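Subject: Re: [lullov-knit] Black ribbed sweater, lower edge full of lint and threads
Date: 12/16/24

On the Lullov list a member from Giltau wrote:

> I have a black rib cardigan in wool mix, and after one winter the
> bottom band looks gray. There are white bits everywhere between
> the ribs. I tried the sticky roller and it takes only what lies on
> top. Is it better to wash, to brush or to shave? I am afraid to
> make holes. Also the band became wide and wavy and does not pull
> in any more. Can this be repaired without knitting it new?

Hello all,

I had the same trouble with my big black pullover, so I answer in some detail. Please excuse my English, I learned the knitting words from this list and maybe I use some of them wrong.

First, the sticky roller. On ribbing it does not help much, as you found. The roller goes over the tops of the ribs and the valleys stay full. I use a soft clothes brush and I go along the ribs, never across. Stretch the fabric a little with the other hand so that the valleys open. For threads which are caught inside a stitch I take blunt tweezers. Do not pull hard. If the thread does not come, it may belong to the sweater, and then you must leave it or bring it to the back side with a crochet hook.

I would not shave. The shaver from Grorwood which I bought in January cuts pills very well on flat knitting, but on rib the head jumps from one rib to the next, and at the lower edge I made a small hole in an old one. A pill comb by hand is slower and safer.

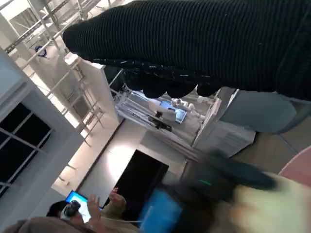 Black rib over blue-gray trousers. The white specks are in the darker band at the lower edge.

You see also how the edge hangs in loose folds like scallops. I think it is the same thing you describe with your band.

About washing. Turn it inside out and wash it alone, or only with other dark things. Never with towels! I put mine in a closed mesh bag, in cool water with a small spoon of wool soap, and I let it rest for 5 minutes before I press the water through. Do not twist it. After this I roll it in a dark cloth. In the past I used a white bath towel for this step and I was surprised each time that the lint came back.

For the wavy edge I know 2 ways. The easy one is to wet only the band, push the ribs together with the fingers until it is as narrow as you want, and dry it flat. Wool comes back quite nicely from this, cotton and acrylic not so much. The other way is to run a thin elastic thread through the back side of the ribs, in two or three rows, with a blunt needle. Langat sells a black one on a small spool which does not shine. Take care not to pull it tight, otherwise the band will climb up when you sit.

If the band is really too wide you can still unpick the cast-off and knit the last rows again with a smaller needle. This works only if the sweater was knitted from the top down. From the bottom up you have to cut one stitch, open the whole row and pick up all the loops. I did it once and I do not want to do it a second time.

One question back to the list: does somebody know if the Giltau wool comb is still made? Mine has lost several teeth, and the shop in Lullov has only the wide one, for blankets.

Many greetings, and good luck with the cardigan

--
lullov-knit mailing list
To leave the list, send an empty message with "unsubscribe" in the subject line.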